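2025年4月13日 实验记录 桌面收拾组

周日，楼里空调不开，人比平时少一半，正好没人抢桌子。

先把账补上。到昨晚为止，夹爪手持示教一共录了1,302条，筛完能用的757条。剩下的大多是我自己手抖，或者录到一半有人来借螺丝刀。Cloramano那边上周来信，问我们“家务能力”进展到什么程度。我回信写的是“稳步推进”，翻译过来就是：会拿杯子，前提是杯子愿意配合。

今天的题目是挪立式的东西，底下一个圆盘、中间一根立杆的那一类。家里落地的、桌上的，到处都是这种结构，人挪它不用过脑子，一手攥住杆子就走了。机器的麻烦在于不知道该抓哪儿。抓杆，重心在下面，一提就晃；抓盘，盘太宽太矮，手指得张到快到头，还得贴着桌面进去。上午先试抓杆，Emetti的策略网络表现得很有礼貌，每次都在杆子前面停下，想一想，然后去抓旁边的空气。

下午改成从盘边夹。示教的时候要求两指从两侧对称进，指面对准盘沿，别斜。说起来就一句话，做起来手腕酸得不行。指面的绒有点起毛了，先不换，换了摩擦系数又变，前面那批数据就白录了。（这话去年11月我也说过，当时换了，后来果然白录了。）

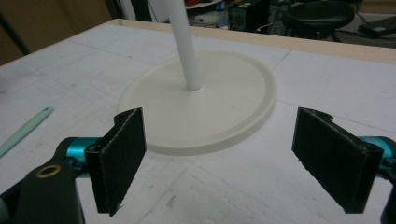
Tanasarn看了早上的周报，在下面回了一条：你们折腾半天抓底盘，可家里真要挪这种东西的时候，多半是在擦桌子，推开五厘米擦完再推回来，根本用不着拿起来。会推就行了，先别惦记抓。

想反驳，想了十分钟没想出来。推确实便宜得多，不用对齐，不用算夹持力，一根指头就够。问题是推完要推回来，而“原来的位置”这件事，机器目前的理解是“大概桌子上吧”。另外推的时候如果线还连着，或者桌面有接缝卡一下，上面那根杆会倒。倒一次，用户就退货了。不过他说得有道理，明天加一组推的对照，圆盘底和方底各录一批，先看成功率再吵架。

白底白杆放在白桌面上，这个组合也得单独记一笔。深度相机在盘沿这一圈经常糊掉，边缘估计时有时无，策略看到的大概是一张什么都没有的桌子，外加一个影子。有人提议给盘沿贴一圈彩色胶带，我没同意，没见过谁家为了机器人给家具贴边的。当然，如果下周指标还是上不去，我会第一个去买胶带。

顺带讲讲车间那头。Flurkent的产线上，取放工件那套跑了2,054次，停机次数少得让我嫉妒。同样是两根手指，人家的工件每次都在同一个托盘的同一个格子里，灯光固定，旁边也不会冒出一支笔。所以每次有人问机器到底能不能干活，我都想反问是干哪儿的活。车间里的取放，能，而且比我稳。家里的桌子，今天的答案是能把东西夹住，偶尔还能放下。

下午这批的零碎记录：

进入高度：指尖离桌面留两三毫米比较合适，再低会蹭，蹭一下桌面就多一道灰印，擦起来归我。
张开宽度：宽盘几乎用满行程，余量太小，示教时稍微偏一点就碰沿。要不要换长行程的连杆，待定。
提起：先慢后快不行，先慢后更慢可以。杆子越高晃得越厉害，放下之前等一秒。
放下：松手时两指要同时开，一边先开的话盘会被拨着转个小角度。肉眼看没什么，回放里很明显。
标注：“接近”和“接触”两个阶段的分界又有分歧，两个人标出来差了十几帧。统一按指面碰到盘沿算，别再发明第三种标法了。

今天录了469条，还没筛。按老比例能剩一半多点，按我下午四点以后的手感，别抱太大希望。

我自己的看法，写在这里免得以后赖账：收拾桌面这件事，两年内可以做到“有人在旁边看着就行”，但有人在旁边看着的话，他自己擦一下大概只要二十秒。周报里不这么写。

待办：推的对照组；盘沿的深度补洞再试一版；给Cloramano回第二封信，“稳步推进”用过了，换个词。

又及，收工的时候桌子是我手动擦的。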